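How Long Does a Cheap Phone Battery Last? My Term Project
Ezekiel Mahmoud
Mobile Devices and Markets, final report
14 May 2020

Why I picked this

I have owned a string of budget phones and every one of them had a big battery number printed on the box. My current one is a Vurnmont, the small one, and the box says 3,000 mAh in letters taller than the name of the phone. By May of my first year with it I was carrying a charger to class. So when we had to pick a device question for the term, I already had mine: do phones with the same battery size last the same amount of time, and if they don't, what is eating the power?

My guess going in was the screen. I was partly right (more on that further down).

The phones

I borrowed what I could get. That came to 5 phones, all budget models and all rated at 3,000 mAh, so the battery number was the same across the board. Two were Vurnmonts, two were from Wumavwood, and the last one was an Onmont that belongs to my cousin and has a crack in the corner of the glass. None of them were new. I know that's a weakness, because an old battery holds less than the box says, and I had no way to open them up and check.

What I did

I reset every phone, signed in to a blank account and turned the brightness to the halfway mark. Halfway on one phone is a lot brighter than halfway on another, which I only noticed when I had them lined up in the dark. I should have used a light meter. The lab at Baptiste had one and I didn't ask in time.

Each phone then got the same three runs from a full charge. First was video on a loop over Wi-Fi. Second was just sitting there with the screen off and mobile data on. Third was what I called the bus ride: music playing, messages coming in, screen on for 2 minutes out of every 30. I did the bus ride by hand with a kitchen timer and I do not recommend it! I missed a couple of turns on the first Wumavwood and had to start that run over. 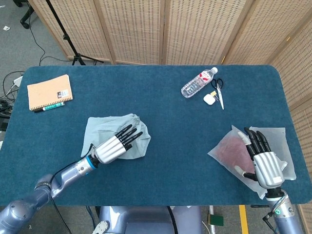
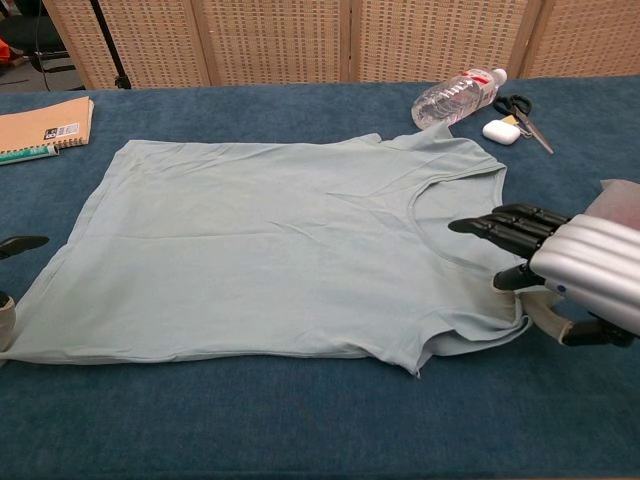
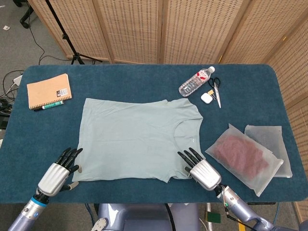
What I found

Video was the closest race. The phones finished nearer together than I expected, and the order mostly followed screen size, with the small Vurnmont going longest and the cracked Onmont dropping out first. So far so good for my guess.

The screen-off run is where it fell apart. The Onmont, which had done so badly on video, sat there overnight and barely moved. Meanwhile the older Wumavwood lost a big chunk of its charge doing nothing at all. I went into the battery menu and found the maker's own app store checking for updates again and again, plus a weather widget I had never turned on. I switched both off, charged it up and ran it again, and it did much better. Same battery, same phone, same desk.

The bus ride landed in between. The two Wumavwoods were behind again, and the Vurnmonts were so close that I wouldn't want to say which one won. I think this run is the nearest to how I use a phone, so it's the one I'd look at if I were shopping.

Where I went wrong

Signal strength, for one. I did the screen-off runs on different nights, and reception in my room goes from fine to terrible depending on (I think) the weather and how many people are home. A phone hunting for a tower uses more power, so some of those results could be the building and have nothing to do with the phone.

I also only repeated a run when something looked off. My instructor pointed out that this means I double-checked the results I didn't like and trusted the ones I did. Fair point. If I had more weeks I would run everything at least twice, good or bad.

And there's the age thing. The newer Vurnmont had a head start over the rest just from being charged fewer times. I tried to find a battery health screen on all of them and only the Vurnmonts had one, buried three menus deep.

What I'd tell a friend

Don't shop by the number on the box. If you're stuck with the phone you've got, open the battery menu after a night of not touching it and see what's been running. On the Wumavwood that took me less time than making toast, and it helped more than turning the brightness down did.

Next steps

I'd like to try the same runs with the maker's apps removed completely, if I can find a phone whose owner doesn't mind. My cousin wants the Onmont back, so that one is out. I'd also like to measure the chargers, since the one that came with the older Wumavwood got pretty warm and seemed slow next to the others, but I didn't time it and can't say by how much.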